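Household Textiles Drive Returns to the Erkgate Center in July

The Navaratnam Foundation will again collect clean household textiles for families moving into permanent housing. Last year's drive supplied bedding and table linens to 133 households, and the Foundation thanks all residents who contributed. 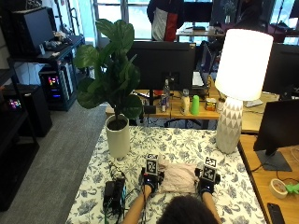 Donations will be accepted at the Erkgate Center on weekdays from 9:00 a.m. to 4:30 p.m. Sheets, pillowcases, blankets, curtains and tablecloths are all needed. Items should be washed, dried and folded before drop-off. Small repairs are acceptable. Pillows, mattress pads and electric blankets cannot be taken.
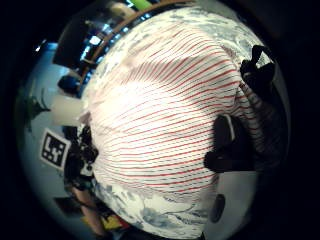
Pui-shan Tai, Director of Household Programs, reports that demand for twin sheets and lightweight blankets is higher than in previous years. The Foundation has placed an order for 80 new sheet sets with support from the Grellamik Fund. Donated items will be packed with these sets and delivered at the end of the month. Donors who need a receipt should ask for one at the front desk.

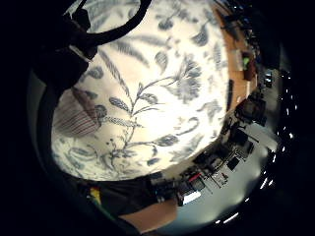
Zella Mending Course

Registration is open for the Zella course in basic mending, which covers hems, patches and replacing worn elastic. Places are limited to 16 adults, and no sewing experience is required. The first class meets on Friday at 6:00 p.m. and runs for 90 minutes. The fee of $30 includes thread, needles and a printed guide. Fee waivers are available on request, and applications are kept confidential.

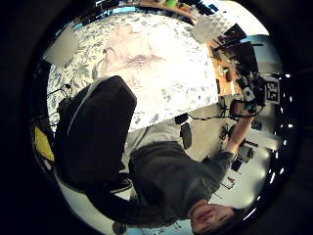

Floral rug and padded chair.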